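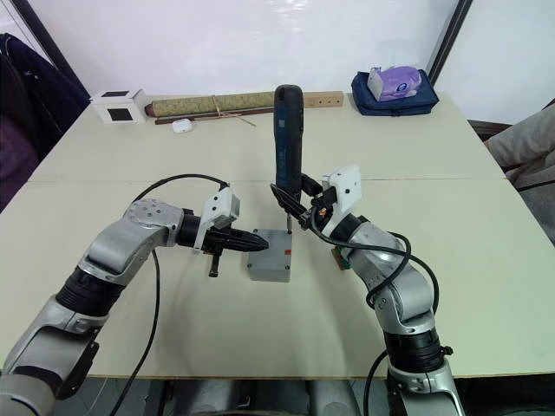 産業保健サービスのJakiserが、6月から中小の事業所向けに「復職面談パック」を始めるそうです。先週、説明会をのぞいてきたので、聞いてきた話を忘れないうちに書いておきますね。

ざっくり言うと、休職していた人が職場に戻るときの面談を、外部の産業医と保健師がまとめて引き受けますよ、というサービスです。大きな会社なら専属の産業医がいて、復職の手順も決まっていることが多いんですが、従業員が50人に届かないような職場だと、総務の人がひとりで主治医の診断書を前に悩んでいたりするんですよね。私も前の職場でまさにその係だったので、説明を聞きながら何度もうなずいてしまいました(「軽作業なら可」って書いてあるけど、うちの軽作業ってどれ?と半日考えたことがあります)。

面談は全部で4回。復職の前に1回、戻ってから3回で、最後の面談は復帰から3か月後になるとのこと。毎回の面談のあとに、勤務時間や持ち上げてよい重さ、残業の可否などを1枚にまとめた意見書が会社に届きます。病名や治療の細かい話は本人の同意がなければ載せないそうで、ここは会場からも質問が出ていました。

先に試していたのが、食品包装のRedaと倉庫業のHowellsの2社です。試行期間中に面談を受けた人は、両社の関連事業所も合わせて149人。そのうち何人が働き続けているのか気になって聞いてみたんですが、集計がまだ途中だそうで、数字は秋ごろに出すという返事でした。ここは正直もうちょっと知りたかった! 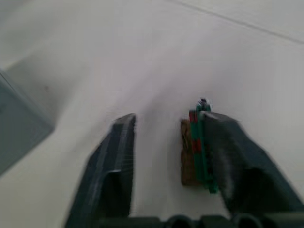
Howellsの担当の方の話でおもしろかったのは、意見書よりも面談の日程が先に決まっていることのほうがありがたかった、という点です。腰を痛めて休んでいた人が戻ってくると、上司も同僚もつい遠慮して「最近どう?」が聞けないまま何週間も過ぎてしまう。次の面談日がカレンダーに入っていれば、その前に自然と声をかけられるんだそうです。なるほどなあと思いました。

夜勤のある職場については、オンラインの面談枠を朝7時から用意するとのこと。夜勤明けにそのまま受けて帰れるわけで、私の友人(工場勤務)に話したら「眠くて何も答えられない気がする」と言っていましたが、まあ選べるだけいいですよね。夕方の枠は夜8時までです。

申し込みの窓口はTresthamの相談センターで、すでに186の事業所から問い合わせが来ているそうです。初年度に受けられるのはほぼ600人分までで、埋まったら翌年度に回るとのこと。料金は事業所の規模で変わるらしく、説明会の資料には表が載っていませんでした。見積もりを頼むときは、従業員数のほかに、交代勤務があるかどうかと、いま休職中の人がいるかどうかを伝えてほしいそうです。

あと、すでに産業医と契約している会社でも、面談だけを追加で頼めるそうです。その場合はいまの産業医の先生と事前に打ち合わせの時間を取るので、開始まで少し余裕をみてくださいとのことでした。受け付けは平日の朝9時から夕方5時まで、電話でもメールでも大丈夫です。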